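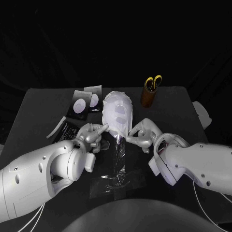

Fig. 1. Sheet mask on a rounded form, lower edge towards the front, with a strip of clear film under it. Black sachets at upper left.

Vavcombe College, Siltton site
Skin Care Practice, Unit 3148
Handout 4: Sheet masks, fitting and clearing away

Read before the Tuesday practical. Bring this handout with you, as the record sheet refers to the section numbers.

4.1 What a sheet mask is

A sheet mask is a thin piece of fabric or gel, cut to the shape of a face and soaked in a liquid (usually called the serum or essence). It is sold folded in a sealed sachet and used once. The sheet holds the liquid against the skin and slows down drying. Most of what the client feels in the first few minutes is the coolness of the liquid.

Materials you will meet on this course:

Cotton. Thick, tends to lift at the sides of the nose.
Cellulose and similar plant fibre. Thinner, clings well, tears if pulled by one corner.
Hydrogel. Heavy and slippery, often supplied in two halves.
Bio-cellulose. Close fitting, usually packed between backing layers.

Many masks come with a backing, which may be a film, a net or a paper liner. It keeps the sheet from sticking to itself. Some have backing on both sides. Read the sachet to find out which side comes off first, because makers differ.

4.2 Parts of the mask

Learn these terms. They are used in the written test.

Eye openings. Some have a flap of fabric left in, which can be folded back or laid over the closed lid if the maker allows it.
Nose opening. May be a full hole or a slit with a loose flap.
Mouth opening.
Forehead edge. The wide end.
Chin edge. The narrow end. On the mask in Fig. 1 it tapers towards a point.
Side slits. Short cuts at the edge that let the sheet overlap where the face curves. Not present on every mask.

4.3 Setting out

Work on a wiped, dry surface in a dark colour if you have one. White sheets and clear backing are much easier to see on it. Set out:

the sachet, printed side up
a clean cloth or towel
scissors
a small bowl for surplus serum
a bag for waste
the record sheet and a pen

Check the sachet before opening. Look for the batch code, the expiry date, the ingredients list and any damage to the seal. Copy the batch code on to the record sheet now. Once the sachet is in the bin people forget.

The practice stock comes from El Fassi and is kept in the tall cupboard in Room 2. Take one sachet per pair. The Vasura hydrogel masks on the bottom shelf are for the second-year group and should be left alone.

4.4 Fitting on a form

The first session uses a form in place of a client. It does not flinch and you can start again as often as you like. A rounded form is good enough for learning to line up the openings, though it will not teach you much about the sides of the nose.

1. Wash and dry your hands. Nails short.
2. Tear or cut the sachet along the top. Keep the cut piece with the sachet.
3. Slide the folded mask out. Leave the serum in the sachet for later.
4. Unfold slowly, finding the forehead edge first.
5. Remove the backing from the side that will touch the form. Lay it flat to one side.
6. Lower the mask from the forehead down. Line up the eye openings before you press anything.
7. Smooth outwards with the pads of the fingers, working from the middle to the sides.
8. Finish at the chin. Support both lower edges together, one hand each side, and ease the sheet down evenly.
9. Remove any outer backing that is left.

Wrinkles. A few are normal, mostly between the eyes and along the jaw. Lift the nearest edge and lay it again. Do not drag the fabric across the form. If the sheet has slid so far that the eyes no longer line up, take the whole thing off and begin again at step 6.

4.5 Differences when fitting on a client

The steps are the same with these additions. A patch test must be on file. The skin is cleansed and toned first, hair is covered, and contact lenses are a matter to raise at consultation. Recline the couch before the mask goes on. Tell the client what you are about to do before each step, as they will have their eyes closed.

Leave on for the time printed on the sachet and no longer. A mask left until it dries out can leave the skin feeling tight. Never go over 30 minutes in this college, whatever the packaging says.

Do not fit a mask over broken skin, active infection, sunburn, or recent peels or waxing. If the client reports stinging that does not fade quickly, remove the mask, rinse with cool water and call the tutor.

4.6 Clearing away

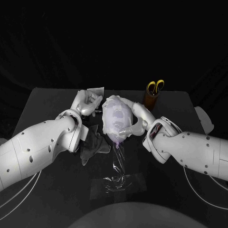

Fig. 2. Plastic bag full of air, held at one side. Crumpled dark grey cloth on the table and a small white card near the far edge.

Clearing away is marked, and it is where most pairs lose marks. Bags are the usual trouble. A thin plastic bag with air in it takes up far more room than its contents, and if you squash it with the neck closed it may split.

To close a waste bag:

1. Hold the bag by the side and find the neck.
2. Open the neck a little and point it away from your face.
3. Press from the bottom upwards with a flat hand until most of the air has gone.
4. Twist the neck and knot it or tie it.

What goes where:

Used masks: waste bag. They do not go down the toilet, and the ones labelled biodegradable are no exception.
Foil or laminated sachets: general waste unless the maker's label gives a recycling scheme.
Clear film backing: general waste.
Paper liner: general waste if it has serum on it, paper bin if it is dry.
Outer cartons and leaflets: paper bin, flattened.
Cloths: laundry tub by the door. Shake them out first.

Wipe the table with the 1000 ml spray under the sink. Serum leaves a film that is hard to see when wet and sticky once dry, so wipe twice and look across the surface at a low angle.

4.7 Costs

For the pricing exercise, assume the salon uses 2000 masks a year. Work out the yearly cost at the single-sachet price and again at the trade box price (both on the price sheet). Then add the cost of waste bags and cloths per treatment. Show your working.

4.8 Before the next session

Complete the record sheet, including the batch code.
Label a sketch of a mask with the terms in 4.2.
Write half a page on when you would choose hydrogel over cotton.
Read Handout 5, Peel-off and clay masks, sections 5.1 to 5.3 only.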